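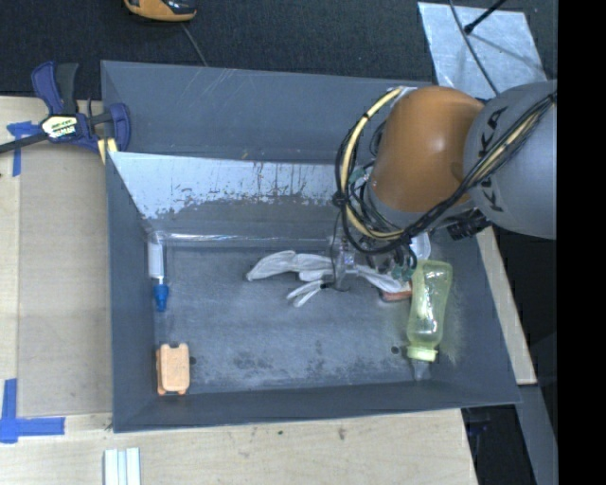

4.2 What people told us about rust stains

Figure 3. Brown staining on a reflective silver panel along the upper inner wall of a gray bin. The marks fade toward the lower edge.

I'll admit I came into this part of the study thinking stains would be the boring bit. We had 107 households on the list across Umska and Gunari, and the plan was to ask everyone how they decide when a metal thing in the house is finished - a bread box, a sink rack, the lid of a flour bin, whatever they had. Stains were one question out of a long sheet. Then people would not stop talking about them!

Most folks split the marks on their metal into two kinds, and they did it without any prompting from me. There were "drips," which come down from a seam or a screw, and there were "blooms," which spread out from a scratch. Streaks like the ones in Figure 3 would go in the first pile for nearly everybody I talked to. Drips were seen as harmless, or at least as somebody else's fault (the roof, the kettle, the last tenant). Blooms meant the thing itself was going bad, and people in Gunari especially would move a bloomed bread box out to the shed within the week.

I had coded both of these as plain "rust" in the February pilot, so that whole column had to be redone. We went back through 139 interview notes, some of them from repeat visits, and marked each mention as drip, bloom or unclear. The unclear pile was bigger than I'd like. A few people used "drip" for any mark that was longer than it was wide, and one woman in Umska had her own word for the stain behind her stove, which she declined to translate for me.

The cleaning side was more mixed. Vinegar came up a lot, and so did wood ash, mostly among people who still heat with a stove. In Gunari there was a strong feeling that you shouldn't scrub a drip at all, since scrubbing is how you get a bloom. I can't say whether they're right (we didn't test any metal), but the belief clearly changes how long things get kept. Households that left their drips alone also tended to report older pieces, though that could easily run the other way - if you've had a rack for decades you probably stopped scrubbing it a long time ago.

Two of the follow-up questions went badly. Asking "how old is the stain?" got me shrugs, and asking people to rank their stains from worst to best got me laughed at. I dropped both before the second round and used the Ebihara keep-or-toss cards instead, which are described in Section 3. The card results, with the Ladel households kept separate, are in Table 2.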